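Incidencia 568: la ficha del Hotel Colton sigue diciendo que está a 2000 km de la estación
Estado: cerrada, reabierta, cerrada
Categoría: Portal de reservas > Fichas de alojamiento > Ubicación y distancias
Producto afectado: Dulterex (gestor de canales), conectado con el portal Plundia
Prioridad: media, según el desplegable. El hotel opina otra cosa.

Descripción inicial (recepción del hotel)

Buenos días. En nuestra ficha de Plundia pone que el hotel queda a 2000 km de la estación de tren. Queda a 2000 metros. Entiendo que la cifra es la misma y que eso pueda parecer un consuelo, pero tenemos huéspedes que llaman para preguntar si el traslado está incluido. Un señor quiso saber si había que hacer noche por el camino.

También aparece como «a pie de playa». La playa más próxima está a una hora larga en autobús. Esto último no lo hemos reclamado antes porque en verano nos vino bien, pero ahora empiezan a llegar reseñas.

Pasos para reproducirlo: abrir la ficha, bajar hasta «Qué hay cerca», leer.

Respuesta de soporte, primer nivel

Gracias por contactar con nosotros. ¿Han probado a vaciar la caché del navegador?

Respuesta del hotel

Sí. Hemos vaciado la nuestra. No tenemos acceso a la de los huéspedes.

Respuesta de soporte, primer nivel

Comprobamos el campo «distancia_estacion» en Dulterex y el valor guardado es 2000, sin unidad. Hemos pedido al hotel que entre en Configuración > Alojamiento > Entorno y elija «metros» en el desplegable. Cerramos la incidencia por considerarla resuelta.

Reapertura (hotel, esa misma tarde, 17:40)

El desplegable ofrece «km» y «mi». Con «mi» la estación se nos aleja todavía más.

Hemos escrito 2 en lugar de 2000 y hemos dejado «km», que era lo que pedía el sentido común. La ficha muestra ahora «2 km» en español, «2 mi» en inglés y, en la versión francesa, el campo vacío. La playa sigue donde estaba, es decir, a pie de hotel.

Escalado a segundo nivel

Asumo el caso. Dejo escrito lo que voy encontrando, porque en el historial hay tres incidencias parecidas y todas terminan en «resuelto por el cliente».

Primero, las unidades. Dulterex envía la cifra y la unidad en dos campos separados. Plundia lee la cifra siempre y la unidad solo cuando la ficha se creó después de la migración de diciembre. Las fichas anteriores heredan la unidad del idioma en que navega el visitante: kilómetros para quien lee en español, millas para quien lee en inglés. No se convierte nada, solo se cambia la etiqueta. El francés no tiene unidad asignada y el campo desaparece, lo cual, dentro del conjunto, es el comportamiento más prudente.

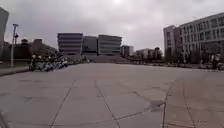
Segundo, la playa. La etiqueta «a pie de playa» no la puso el hotel ni la puso Plundia. Viene de una importación de fichas de Stojanovska, la agencia que llevaba antes la distribución. En su catálogo, la columna de etiquetas estaba desplazada una fila respecto a la de nombres, de modo que cada establecimiento recibió las virtudes del anterior. El que va delante en la lista es un aparthotel de costa. El que va detrás, por tanto, lleva meses anunciándose con «ideal para viajes de trabajo» y «cerca de la estación de autobuses». Es un camping. Le he abierto incidencia aparte.

Pruebas realizadas

Edición manual de la etiqueta desde la extranet: se guarda, muestra el aviso verde y vuelve a aparecer en la siguiente sincronización.
Borrado de la etiqueta desde Dulterex: no permitido, «elemento gestionado por un tercero». El tercero ya no tiene contrato.
Desconexión del canal y nueva conexión: la etiqueta desaparece y las fotos de las habitaciones también. Las fotos se han recuperado. La etiqueta se ha recuperado sola.
Alta de una ficha nueva en el entorno de pruebas con los mismos datos: distancias correctas en los tres idiomas, sin playa.

Solución aplicada

Se ha marcado la ficha como posterior a la migración, con lo que ya lee la unidad enviada por Dulterex y hace la conversión. Se ha desvinculado el origen antiguo de las etiquetas y se ha forzado una sincronización completa. Las reseñas y las tarifas no se han tocado.

Comprobación del hotel

La estación está a 2 km en español y en francés, y en inglés sale en millas con un decimal. Por nuestra parte, bien. La playa ya no está.

Ahora en «Servicios» pone que admitimos caravanas. ¿Abrimos otra o seguimos en esta?

Segundo nivel

Otra, por favor. Enlácenla con la del camping. Cierro.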